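How to Descale a Capsule Coffee Machine and Clean a Cloudy Water Tank

Filed under: Kitchen, Small Appliances
Time needed: one evening, most of it waiting

If your capsule machine has started to pour slower than it used to, or the coffee comes out cooler and the cup isn't as full, there is a good chance it needs descaling. Tap water leaves minerals behind every time it is heated. They collect inside the heater and the thin tubes, where you can't see them, and in the water tank, where you can.

The steps below work for most machines with a removable tank and a drip tray. Check the manual for your own model first. Some machines have a descaling mode that you start by holding down one or two buttons, and the manual will tell you which ones. If it gives different amounts or a different order, follow the manual.

What you need

Descaling liquid or powder made for coffee machines
A large bowl or jug that fits under the spout
Dish soap
A soft bottle brush or an old toothbrush
Two cloths, one for washing and one for drying
A drinking glass
Clean water

I don't use vinegar. It works on kettles, but several machine makers warn against it, and the smell stays in the tank for days. A small bottle of descaler from the Adamczyk hardware store near me lasts for two or three rounds.

Before you start

Switch the machine off and unplug it. If it was used in the last half hour, let it cool. Take out any capsule still in the chamber and empty the used capsule bin, if yours has one. Move the capsule holder to the far side of the table so the full capsules stay dry.

Pull the machine away from the wall. You want to be able to get at the tank from the back and the side, and a machine pushed into a corner under a cabinet makes this job twice as long. I move mine to the kitchen table.

Part one: the tank

1. Lift off the lid and set it aside. Take the tank off the machine by pulling it straight up. Most tanks have a valve in the bottom that closes when the tank is lifted, but a little water will still drip out, so have a cloth ready.

2. Pour out the old water. Don't top up old water with new. That is how most tanks get cloudy in the first place.

3. Fill the tank halfway with warm water and a drop of dish soap. Warm is enough. Very hot water can warp clear plastic or turn it dull.

4. Brush the inside walls, then the corners, then the fitting at the bottom. Go gently around the fitting. There may be a rubber ring or a fine mesh there, and if either one is bent the tank will leak or the pump will pull air.

5. Wash the lid on both sides. The underside is often worse than the tank.

6. Rinse until there are no bubbles left. Three rinses usually does it. Soap left in the tank ends up in the coffee.

If a white haze stays on the plastic after brushing, leave it. It is scale, and the descaler in part two will take care of most of it. Don't scrub with a scouring pad or baking soda paste – the fine scratches hold on to the next layer of scale.

Part two: the inside of the machine

1. Mix the descaler with water in the tank in the amounts given on the bottle.

2. Put the tank back and press down until it seats. Plug the machine in and put the bowl under the spout. If the drip tray gets in the way, take it off now and wash it while you wait.

3. Start the descaling mode, or if there isn't one, run the large cup button with no capsule in the machine. Let a third of the tank go through.

4. Switch off and wait 8 minutes. The liquid needs time in the heater.

5. Run the rest through. Empty the bowl when it gets full. Stay nearby for this part, as the liquid can mark stone and some wood finishes if it overflows. Wipe up drops right away.

6. Rinse the tank well, fill it with clean water and run all of it through. Then do the same again with a second tank.

To check the rinse, catch the last bit of water in a drinking glass and look at it against the light. It should be clear, with no flakes and no sour smell. If you see flakes, run another half tank.

Part three: the drip tray

Slide out the tray and lift off the grille. Soak both in warm soapy water while the machine rinses. Coffee dries into the edges of the grille, and a toothbrush gets it out. Dry the tray before you put it back, and wipe the surface under it too.

Putting it away

Wipe the outside with a damp cloth, then a dry one. White machines show coffee splashes around the spout, so go over that area twice. Run the cord out behind the tank where it won't get caught when you lift the tank out, and keep it off the wet part of the table.

If you won't be using the machine for a few days, leave the tank empty with the lid off so it can air out.

How often

With hard water, I descale every 6 weeks. With soft or filtered water, every three or four months is fine. Rinse the tank once a week whatever your water is like. My reminder is a pencil mark on the kitchen calendar.

If the machine is still slow after two full rounds, the trouble is probably the needle that pierces the capsule. Look in the manual for how to clear it, and keep your fingers away from the point.

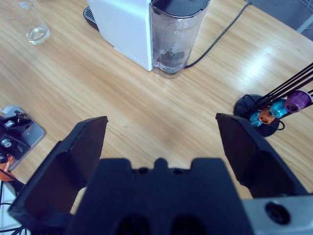

Capsule machine on the table, with droplets and a cloudy film inside the water tank.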